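Stiltow Community Help > Garden & Yard

Rose leaves going yellow, do I need to panic or just prune?
Posted 28 Jun 2022

I inherited 3 rose bushes with the house, along with a shed full of someone else's hinges. The reds bloom like mad but the leaves are fading. I've watered every evening with the hose set to "monsoon" and fed them whatever was on sale. The soil is clay, the kind you could throw a pot with. My neighbor says iron. The guy at the garden counter also says iron, but he was holding a 600 ml bottle of it at the time. Before I spend money, is there a cheaper thing to rule out first?

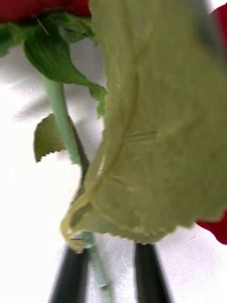 Imani Sang
Cheaper thing: turn off the hose. Clay plus water every evening means the roots are sitting in soup, and a rose with soggy roots can't take up iron no matter how much you pour on it. Dig down a few inches next to the bush. If it's sticky, leave it alone until it dries out some, then water deep once or twice a week, in the morning, at the base.

Look at which leaves go first, too. Old ones at the bottom usually means nitrogen, or just age. New ones at the top, pale with green veins, is the classic iron look. Get a soil test before you buy anything, as high pH locks iron up and the bottle only helps for a while. And stop feeding them until you know. Sale fertilizer is how I killed a hydrangea.

Damir Hoxha
Coffee grounds. My aunt swore by them. She also swore by burying a fish head in December, so take your pick.

Imani Sang
Grounds are fine in the compost. Don't pile them on wet clay, they mat down and then you have a lid on your soup.

Damir Hoxha
The fish head rose did win a ribbon though.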